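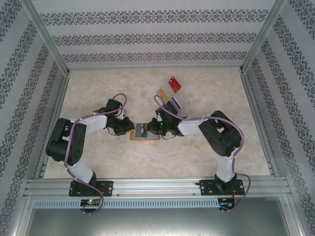
What does the weekly share from Tolluvar Farm include?

Each share is a box of whatever vegetables are ready that week. In June it leans toward lettuce, peas, radishes and green onions. By September you'll see tomatoes, peppers, potatoes and winter squash. We don't take requests for single items, but there is a swap bin at every pickup site.

4 min read

What is the difference between a full share and a half share?

A full share comes every week of the season. A half share is the same box every other week. The season runs 17 weeks, starting in June. Half shares are assigned to group A or group B, and your group is listed in your welcome email.

Where do I pick up my box?

There are 2 pickup sites. Karnell is the farm stand itself, with parking along the gravel lane. Iltow is the covered porch behind the grange hall. Please use the side gate at Iltow, as the front lot belongs to the church next door.

What are the pickup hours?

Karnell is open from 3 p.m. to 7 p.m. Iltow is open from 4 p.m. to 6:30 p.m. Boxes still there at closing go to the Belhaj food pantry the next morning. We can't hold them overnight.

Can I switch sites for one week?

Yes. Email us by noon the day before pickup. After that the truck list is printed and we can't change it.

We use cookies to improve your experience on this site. Accept / Manage settings

Do I keep the box?

No, please bring it back the following week, flattened. Egg cartons can come back too if they are clean.

Are the vegetables washed?

They get a rinse in cold water to take off the field dirt. You should wash everything again before you eat it. Potatoes and onions are not rinsed, and they keep longer that way.

Do you use sprays?

We don't use synthetic weed killers or insecticides. We are not certified organic. Cabbage and broccoli are grown under row cover, so you may find a few worms anyway. Soaking the heads in salt water brings them out.

How much does a share cost, and when do I pay?

A $100 deposit holds either size. The $200 installments are due in April and July, and full shares have one more in August. Checks and cards are both fine.

What if I'm going to be away?

A friend can pick up in your place. They only need to give your last name. You can also skip one box and get a double box later in the season, with a week's notice. We don't give refunds for missed boxes.

Search the FAQ Go

Can I add eggs or bread?

Eggs can be added at sign-up only, and they usually sell out by March. We don't carry bread.

Is there a waiting list?

There is one for Iltow. Karnell normally has openings until May.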